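White shirts, and where to fold them

I put off the white laundry for most of March. The colors get done because we run out of them, but the whites sit at the bottom of the hamper until somebody needs one for work. When I finally sorted the pile it had taken over the corner by the closet, and I decided to wash all of it and fold it the same day.

The washing was the easy part. I used the Inine powder I bought last fall, one scoop, warm water, no softener. Softener makes cotton feel nice for a day and then it stops soaking anything up. I dried everything on low for 40 minutes and took it out right away, which saves me most of the ironing.

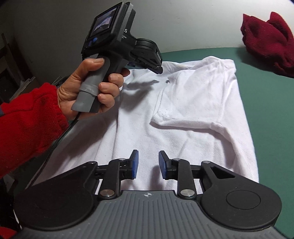 Folding goes better on a dark surface. I used to fold on the bed with the pale comforter still on it, and I could never tell where a hem ended. White cloth spread out on dark green is much easier to work with. The edges show up, and so does any lint or a stain that needs a second wash. I also like a surface with a little grip so the cloth stays where I put it while I square up the other side.

My method is the same one I have used for years. Lay it face down, smooth from the middle out, bring in one side, bring in the other, then fold up from the bottom in thirds. I tried the upright file fold from the Quiroga book and kept it for the drawer with the T-shirts. It doesn't work for anything with a collar, and anything thin falls over as soon as you take the one next to it.
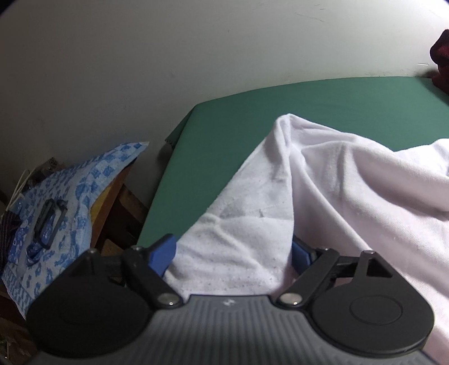 Thin cotton is the slowest to do. It wrinkles again while you are smoothing it, and if you pull on one corner the whole piece shifts. I pinch it near the edge, lift it a little and let it drop flat, then press with my palm. If it still won't lie down I hang it for 20 minutes and come back to it.

The folded whites went into the Etia bins on the closet shelf — work things on the left, everything else on the right. I had one of the bins labeled at some point but the label came off and I haven't replaced it. Two pillowcases had yellowed along the seam, so those are soaking overnight in the bathroom sink. The sheets are still in the dryer, and the fitted one will get rolled up like it always does.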